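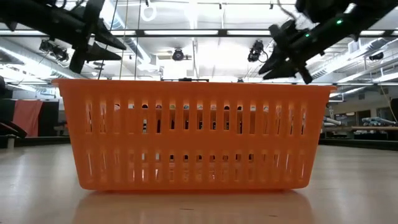
Re: [skilley-allotments] Water rates and the standpipe on the lower path

From: Liliana Pace
Date: 24th March

Hi all,

Replying to Tom's message from last week, which I'm quoting in part so the newer people on the list can follow.

> The bill for the winter half came in at $485. Last October it was
> $100 less for the same number of plots. Has anyone looked at the meter?
> I don't mind paying my share but I'd like to know what I'm paying for.
> Also, is the lower standpipe going to be fixed before planting or
> should I run a hose down from the top one again?

I read the meter on Tuesday evening and again on Wednesday morning before work. It moved by six gallons overnight with every tap shut. That is a slow leak. Over a whole season it adds up to 1,233 gallons or more, depending on how long you count the season, but it does not explain the whole jump in the bill. The rest is the standing charge. It went up in January and there was a letter, which I have scanned and can send to anyone who asks.

The leak is almost certainly at the lower standpipe. The ground on the Mughal Street side of it is soft even when the rest of the path is dry, and the fitting at the base has been green for a couple of years. I asked Ollance for a price and they can come out in the second week of April. Jusow also quoted. They were cheaper on labor but wanted us to dig the trench ourselves and have it open when they arrived, and the last time we did that it filled with rain and they charged us for the visit anyway. I'd go with Ollance.

Until then I have turned the lower branch off at the valve by the shed. Please leave it off. If you have a plot below the pear trees, use the top standpipe – a long hose will reach as far as plot 14 if you take it behind the compost bays and not across the path. Coil it when you're done.

On who pays: the repair comes out of the maintenance fund, so there is no extra charge on top of your rent. The higher standing charge does get shared out, and it will show on the summer invoice as its own line.

Two other things while I'm writing. The combination on the main gate changes on the first of the month. Write to me off list for the new one, and don't post it here, as the archive is public. And the seed potato order is in. The second earlies were short, so if you asked for Charlotte you have been given Nicola unless you tell me otherwise by Friday.

Tom, to answer your last point, yes, run the hose down again for now.

Liliana
Skilley Road, plot 9

2 replies in this thread
Share 0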